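Tea first, then the tarantella

28 April 2022 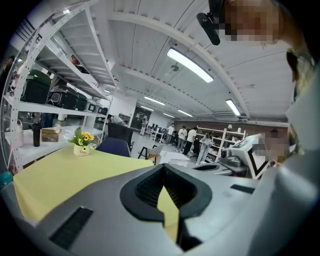 Sunflowers on the table, kettle on the counter.

Our spring folk dance evenings are back at Plesside, and what a joy it was in March to hear feet on the floor again! Mekdes Chala is teaching the shoulder dances she learnt from her aunts (harder than they look, bring water), and Nuwan Saha has promised us two evenings of Kandyan drumming for anyone who would sooner sit and listen. Yara Saliba leads the dabke line at the end, and she is very patient with those of us who still set off on the wrong foot. We have room for 50 dancers, beginners most welcome, so do put your name down with Obsa Weldu.

9 shares | 2 comments

Recent items
Shoes for the Drolmont ceilidh
Khoa Phí on learning the lion dance

We use cookies to improve this site. Accept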